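Moving desks again

2023-06-27

The lease on the Plarthorpe office runs out in September, so this month we have been working out what comes with us and what gets sold. I said I would write up the furniture side, partly for my own records and partly for the two people who asked me about desks after the last post.

We started with the chairs. We bought them second-hand from a clearance firm called Daly, 80 pounds each, and I expected to be replacing them within a year. They have lasted four. They are black with mesh in the back, and the mesh has held up much better than the padded ones we had at Nimbridge, where the foam went flat and the fabric went shiny. Two have needed new gas struts. I did those myself with a pipe wrench and a rubber mallet and it took most of an afternoon, mainly because the old strut on the second one would not let go of the base.

The lumbar part is what people argue over. Some of us like it pushed right in and some want it out of the way altogether. I keep mine low. If you share a chair with somebody on different days, mark your setting on the back with a bit of masking tape and you will save yourself five minutes every morning.

The desk is harder. It is a long white curved one, and curved desks are a pain to move. It was here when we arrived and the landlord has said we can have it. I measured the door at the new place three times and I think it will go through on its side if the legs come off first. White shows every coffee ring, but a damp cloth with a drop of washing-up liquid gets them off if you do it the same day. Older ones need bicarbonate of soda.

The partition panels are dark grey and are the cheapest thing in the room. They were 47 pounds for the lot, from a Trirnano clearance page, in odd sizes. I was against them at first as I thought they would make the place feel closed in. They are low enough to talk over, and they stop papers sliding on to the next person's patch, so I have come round. They cut the noise a little, though not as much as the listing claimed. All of them are coming with us.

What I would like to leave behind is the clutter. Small bottles and little pots collect on the left end of the desk, and water bottles get put down by the panels and stay there. I cleared one drawer last week and took out 61 pens, and fewer than half of them wrote. The rest went in the bin. I have asked everyone to go through their own bit before the packing boxes come.

Next job is finding a van with a tail lift. If anyone has moved a curved desk in one piece, please leave a comment and tell me how you got it round the stairs. 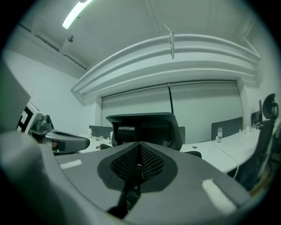
The long desk, with two of the chairs and the grey panels.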